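Open Day at Forkel

The Plotovik workshop at Forkel held its open day on 6th November, and 224 people signed in at the door. Room 2 had the two-arm pipe assembly demonstration, run every 20 minutes until closing. Visitors stood along the wall and could ask the operators questions between runs. The Doda group gave a short talk next door on gripper fingers and how often they need replacing. Slides are at the front desk.
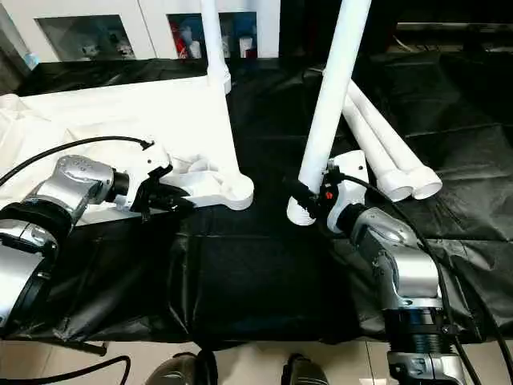

Pipe assembly in Room 2: one arm at a white T-joint, the other holding a length of PVC pipe.

The next open day is in April. Sign up at the front desk.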